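2/14/23 – Dreltstead reading room, back issues

Spent a happy and rather slow morning on the old Ovura newsletters with Uchenna. We got as far as number 572, and I'm still fond of the early ones, with their long letters about seed potatoes and bus times. Paper is holding up well, though 9 issues have rusty staples that I'd like out before May.

Blue plastic crates are doing fine for the thin booklets, which go in upright. 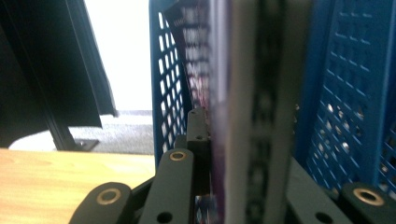

Still to do

Ask Amândio Marinho whether the Ekpo supplements belong with the main run or get their own shelf – I lean toward their own, but he knows the family and I'd hate to split things up wrongly. Order 15 more folders, the soft kind. Bakex tape is no good on this paper, please don't use it.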